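Workshop notebook, 16 October 2026
Small parts bench, sorting out the bagged bits

Right, so today was meant to be the day I finally went through the spares for the Flimier stands, and I got as far as one bag before lunch. One bag! In my defence I'd also promised Tomoyo I would write down how we want the loose metal bits kept from now on, and it's hard to write down a method without having a few goes at it first.

Background, for anyone who missed the grumbling last week. The spares came over from the old store in a heap of clear bags, all sorts of sizes, some with printing, some with pen on them, a few with both. Siamak had done a first pass and split them between what he thought was Segers stock and what he thought was ours from the Brutimard job. His guess is probably right for most of it. The trouble is that a thin bag that's been squashed in a drawer for years is very hard to read, and you end up opening it to find out what it is, and then it never goes back in quite the same way.

I took over the pale wood-grain table with the cable hole in it, the one on the grey carpet. I like it for this sort of thing. Small metal shows up well against the light top and you can see straight away if something has rolled off on its own. The one thing to watch is the hole. Ghazal lost a spacer down it in the summer and we had the carpet up to the wall looking for it (it was in her shoe).

First go at the bag. Short silvery cylinder, standing on its end, with a smaller round metal piece in front of it, both still inside the plastic. There's yellow and black printing on the bag but it's so crinkled that I couldn't have told you a word of it.

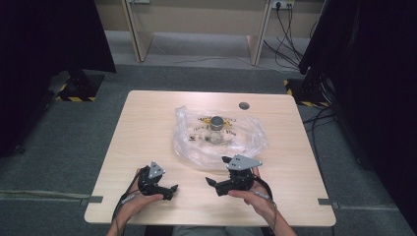
What I want us to do with each bag

I tried this in a couple of different orders and this one annoyed me least.

1. Put one bag on the table and leave the rest in the crate on the trolley. I know it feels slow. Aileen and I did three at once the other week and spent longer working out which washer belonged to which bag than we'd have spent doing them one after another.

2. Smooth the plastic out from the middle before you touch the parts. You don't need it flat as a pancake, just flat enough that nothing is hiding in a fold. Go gently near the seams, the old bags split there.

3. Keep a clear patch of tabletop on the side nearest you. Everything that comes out goes on that patch and nowhere else, so please no mugs, no pens, no phone. Bare wood and good even light is what you're after, and the grain on this top is fine enough that even a tiny screw stands out. 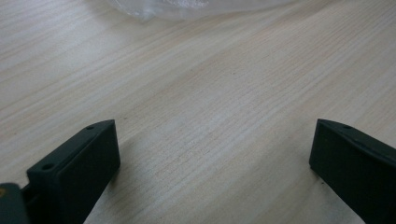
4. Biggest piece first. Stand it up if it'll stand, lay it down if it won't, and then bring the little ones next to it. If you start with the little ones they get knocked about when you reach over for the big one.

5. Write the new label before anything goes into a new bag. Pen on paper, slip inside, facing out. Pen straight onto plastic rubs off, we all know this and we all still do it (me included, there's a whole drawer of my smudges).

6. Old bag goes in the scrap tub once the new one is sealed. Don't keep it "just in case". Negin found a stack of empties in the cupboard with 3550 written on the top one and it took us a whole tea break to work out that it was a shelf code from the old store and meant nothing at all to us.

About that number, while I'm on it. The old shelf codes that I know of are 900, 3000 and 3550. If you come across any of them on a bag, copy it onto the slip under the part name. I'd like to keep them until December, when Evby want their list back, and after that we can forget them for ever.

A few notes on handling

The cylinder is a nice thing, flat grey disc of a top, brushed sides, and it stays put nicely on its end. The little dark bits down by its foot are more of a worry. They look like screws or some sort of tiny component, and with the plastic creased over them I kept losing track of where one stopped and the next began. There's faint black marking near the cylinder too, which I gave up on after tilting my head every possible way.

My rule for myself is to come at the bag from the side and stay low, both hands, with one doing the work and the other near enough to help. Coming from straight above I block my own light and can't see what I'm about to pick up.

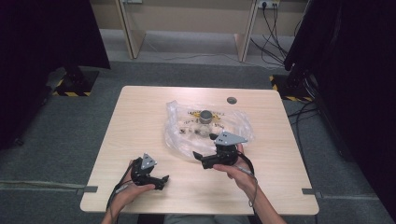

What do we do with a bag if nobody can read the marking?

Treat it as unknown and keep its contents together. Write "unknown" and your initials on the slip, measure the biggest piece if you've got the callipers handy, and put it in the blue tray. Siamak goes through the tray when he's back from Segers, and he'll know most of them by sight.

Second thing I noticed, and this is more about the table than the bags. I'd started with the bag too close to me, and there wasn't enough room in front of it to set anything down. Pushing it further up gives you a decent stretch of clear top to work on. It sounds like nothing but it made me a lot less clumsy, and I stopped dragging the plastic about with my sleeve!

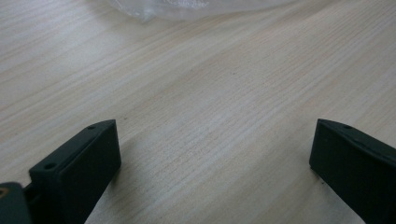 Where should the new bags be stored once they're sealed?

In the shallow drawers under the window, Flimier parts on the left and everything else on the right. Stand them on edge with the slip facing forward, and don't stack them flat, as the weight creases the ones at the bottom and we'll be back where we started.

Still to do: more paper slips (Aileen has the guillotine), find the lid for the scrap tub, ask Tomoyo whether she wants the lengths written in millimetres only. Ghazal has offered to do the next lot with me and I've said yes before she could change her mind. Crate is on the bottom of the trolley with a towel over it, please leave it there.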